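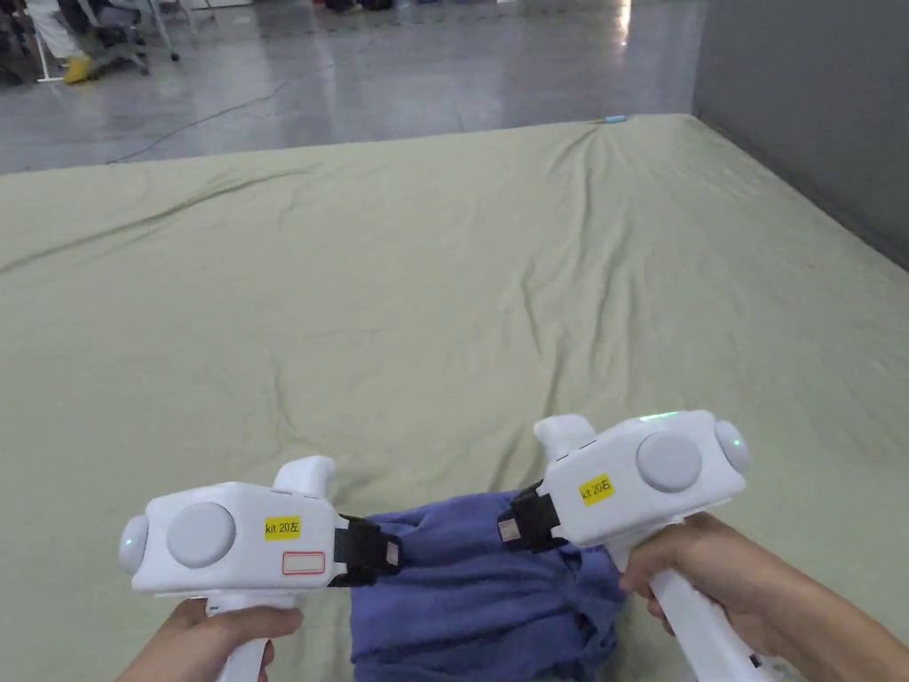 3.2 Folding surface and sheet

Folding at home is often done on the bed, and earlier work on laundry routines has tended to replace the bed with a table. A table is hard and flat, and its height is chosen by the researcher. We wanted to keep the conditions that people meet in an ordinary bedroom, where the cloth lies on other cloth and the surface gives when it is pressed. The bed was therefore dressed with a single plain sheet and no duvet or pillows. The sheet was not ironed and was not pulled straight between trials.

Items came from the household set described in Section 3.1, which was washed and tumble-dried in June at the Uvine laundry room. Each item was shaken out once and dropped on the bed before folding began.
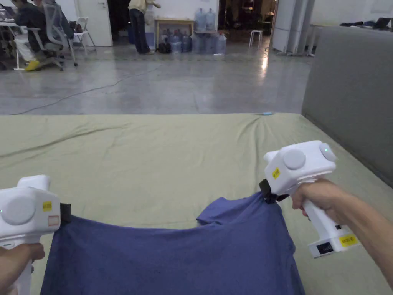 Upper-body garments took longer to lay out than flat items of similar weight. A T-shirt has to be turned until the shoulders are level, and the sleeves tend to fold under the body when the shirt is lowered. Gouveia and Falcão coded a trial as "laid out" once both sleeves were visible and the hem lay flat. Towels needed only their corners to be found, and no separate code was used for them. In total, 2252 trials were coded, and the two coders compared notes after every 50.
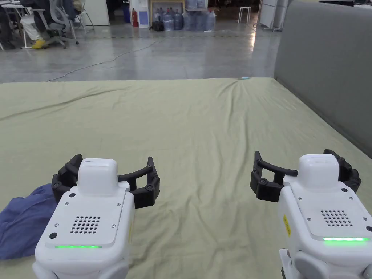
Figure 2. Sage-green sheet with crumpled blue cloth at lower left.

3.3 Condition of the sheet

The state of the sheet matters because a fold in it can be mistaken by touch for the edge of the item on top. Antunes scores were given to the sheet before each trial, from 0 (smooth) to 40 (heavily rumpled). Scores were given by eye and no attempt was made to measure the depth of single folds.

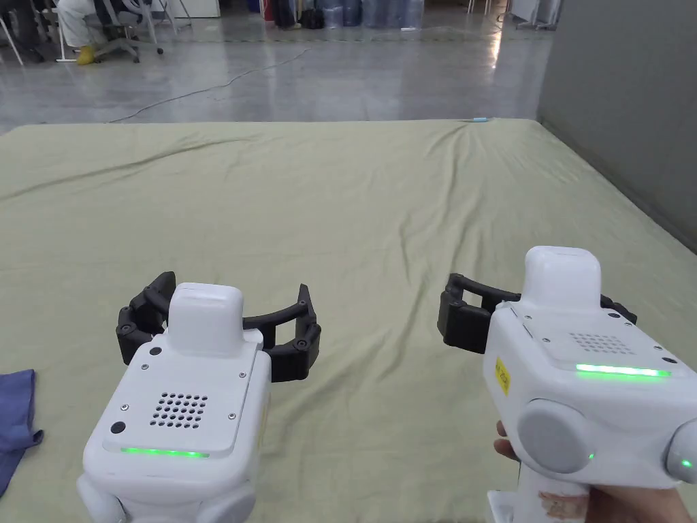
Colour was the second property we considered. Items close in shade to the bedding are harder to find at the edges, and the Plultovholm pilot had used white towels on a white cover. We changed to green bedding for the main study. The pale olive-green sheet on the mattress is wrinkled, and a sheet in this state was scored in the same way as any other. The Horell checklist was completed at the end of each block.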